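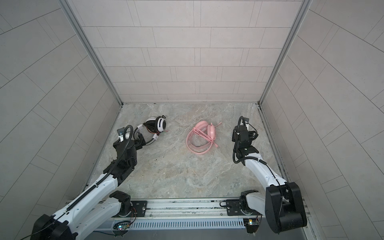
I've been through 3 gaming headsets in 6 years, and I'm still not convinced the category needs to exist. You pay extra for a bright colour and a mic boom, and the sound is no better than the plain Londholm pair I used to wear on the bus.

White is the one I trust least. It looks sharp in the shop, then every fingermark shows. Pink hides grime a bit better, though the cable on a pink one will still find a way to loop around your chair leg.

Then there's wiring. Once the thin red and black strands are poking out near the earcup, I'd call it finished. Harish Salian left a comment in February saying any headset can be saved with a soldering iron and some patience. Maybe - but I've read 178 replies on that sort of repair and most of them trail off before anyone reports any sound.

The Bruller everyone keeps recommending has a cable that unplugs at the earcup. I'll believe it's worth the money when someone has owned one for longer than a fortnight.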